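Looking after a piano at home - quick tips

Wipe the keys after playing, dry cloth first, then barely damp if they're grubby. Wipe towards you, not side to side, or the muck goes down the gaps. Old ivory: dry cloth only. No spray polish anywhere near it.

Keep it off the radiator wall. Away from the window too if you get strong sun. Mine's on an inside wall in a small back room in Grinham and holds its tuning for about 12 months, though twice a year is what you should realy aim for.

Sticky key? Look for a coin or a pencil first. Then damp. A dry week often sorts it. If not, ring the tuner, don't go poking with a knife.

Buzzing on one note. Nine times out of ten it's something sat on top. Picture frame, metronome, lamp. Take the lot off and play the note again before you pay anybody. Rings and watches off before practice as well, they mark the wood above the keys.

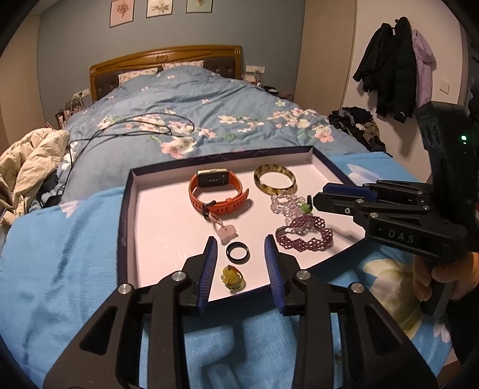

Everett Fitzsimmons wrote in to say he chased a buzz for most of June and it was a loose hinge pin on the lid. Pushed it back in with his thumb. He also reckons felt pads under the castors did more for the neighbours than the practice pedal ever has.

Castor cups, yes. Get them before the carpet dents, not after. Lifting an upright is a job for proper movers, mine was over 500 lbs.

Leave the lid open now and then, moths like the felt in the dark. Vacuum round the pedals, soft brush, low power.

Squeaky pedal - bottom panel comes off with a spring clip on most uprights. Dab of dry lubricant on the pivot. Not cooking oil, I've tired it, goes gummy.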